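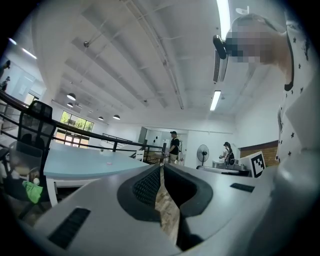 Vol. 12, p. 783

Figure 4. White short-sleeved shirt with small black stars and a dark collar edge. Coded as small motif, scattered, dark on light.

4.3 Printed shirts and how long they are kept

The wardrobe visits in Flurorham and Flonthorpe produced a list of 2,376 garments. Section 4.1 dealt with coats and knitwear, and section 4.2 with plain shirts. We turn now to shirts and blouses with a printed pattern, which our earlier pilot had treated as a single group. That was a mistake. The people we spoke to did not talk about printed shirts as one kind of thing, and the reasons they gave for keeping, mending or passing on a shirt with large flowers on it had little in common with the reasons they gave for one with dots.

We therefore coded each printed shirt on three points: the size of the motif, its arrangement, and the contrast between motif and ground. Size was judged against the top button of the shirt, or against a standard shirt button where there was none. A motif that the button would cover, or nearly cover, was small. Arrangement was either regular, where the motif sat on a visible grid or in rows, or scattered, where no such order could be made out at arm's length. Contrast was recorded as dark on light, light on dark, or close. Figure 4 shows a shirt with a small, scattered print, dark on light. Trim in a second colour, such as the dark edge of the collar in the figure, was noted separately and did not affect the coding.

Two of us coded every shirt independently. Most of the disagreements concerned arrangement. Many cheap prints repeat over a fairly short distance, so that a pattern which looks scattered on the sleeve looks regular across the back, where there is more cloth to see. We settled these cases by going with the front of the shirt, as this was the part owners usually pointed to when they described it to us.

Small prints were kept longer than large ones in both towns. The difference held for men's and women's shirts, and for shirts bought new as well as second-hand. It was widest for shirts with a scattered print. Owners of these shirts gave three sorts of reason in the interviews, and they often gave more than one.

The first had to do with marks. A scattered print hides a small stain, a pulled thread or a darn better than a plain cloth does. A mother of two in Flurorham said she had stopped buying plain white for herself after her first child was born, and had gone over entirely to "white with bits on". A retired bus driver told us that he had mended a cigarette burn on the front of a dotted shirt and could no longer find the place himself. He looked for it while we were there and gave up. Shirts of this kind were moved down to housework or gardening later than plain ones of the same age, and several had never been moved down at all.

The second reason was that a small print goes with more things. People said this of dark on light prints in particular. The owners treated them as a sort of plain shirt and wore them under the same jackets and with the same trousers. One woman kept hers on the plain side of the rail. Large prints, on the other hand, were nearly always tied to one or two other garments, and when those wore out the shirt was left hanging. We found large printed shirts in good condition that had not been worn for several summers. The owners knew this and were often a little embarrassed about it.

The third reason was other people's memory. A striking shirt is noticed, and the wearer knows that it has been noticed. "I can't wear it to Carol's twice" was how one man put it. This applied to large motifs and strong colours, and much less to small motifs, even where the motif itself was a picture of something: stars, anchors, birds, cherries. From a short distance these are read as texture. A Flonthorpe teacher who owned a shirt covered in tiny foxes said that her pupils took until the spring term to see that they were foxes.

Negin Talebi, who carried out most of the Flonthorpe interviews, drew our attention to a group that does not fit this pattern. Some owners had held on to one loud shirt for a very long time, in a few cases longer than anything else they owned apart from wedding clothes. These shirts had been bought on holiday or for a party, or had belonged to a relative. They were hardly ever worn. We counted them with the rest, and they pull the average for large prints upwards, so the gap between large and small prints in everyday use is probably wider than our figures suggest.

Short sleeves complicate the picture. Short-sleeved shirts are worn for part of the year and stored for the rest, either on the same rail pushed to one end or in a bag or drawer. Storage turned out to matter a good deal. Where summer shirts were put away in October and brought out again in the spring, the owner went through them twice a year and usually got rid of something on each occasion. Where they stayed on the rail there was no such moment, and they were kept by default. Households with little cupboard space were therefore more likely to pass shirts on in good condition. Households with plenty of space tended to keep them until they were past wearing. We had expected the opposite.

Where shirts came from made less difference than we had supposed. Barbieri, the shirt shop on the main street in Flurorham, was named by many of the older men as the place to go for something that would last, and they spoke of the cloth, the collars and the spare buttons. Yet their Barbieri shirts were kept no longer than shirts of the same print type bought elsewhere. They were, however, given away more carefully. A shirt from Barbieri went to a son-in-law or a neighbour, and the name of the shop was mentioned when it was handed over. A supermarket shirt in the same condition went into the bag for the Vevine collection, which serves both towns.

We spent two mornings at the Vevine sorting room to see what happened next. Staff there sort by type and condition first and do not record the pattern. When asked, they said that small prints sell steadily and that large ones sell either on the day they go out or not at all. One sorter kept back bold prints for the window. She had no rule for choosing them and said it depended on what else was in the window. Since Vevine keeps no record by pattern, we cannot say whether the shirts that are kept longest by their first owners are also kept longest by their second.

There are some limits to what can be drawn from this part of the study. Owners were asked to say when they had got each shirt, and for older shirts they often dated it by an event such as a house move or a birth. These answers are good to within a year or so at best. We did not see clothes that were in the wash unless the owner brought them out, and favourite shirts spend a fair amount of time in the wash. In four homes we were asked not to look in a particular cupboard and did not. Lastly, the coding took no account of colour beyond light and dark. A pale blue shirt with navy dots and a white one with black stars fall into the same class here, although several owners told us firmly that white shows its age sooner, above all at the neck. A dark collar edge may delay this. Three owners mentioned it as a reason for buying such a shirt, but there were too few garments with trim of this kind for us to test the point.

Mending is taken up in section 4.4, where printed and plain shirts are compared again - this time by the type of repair and by who in the household carried it out. The button measure described above is used there as well, for patches.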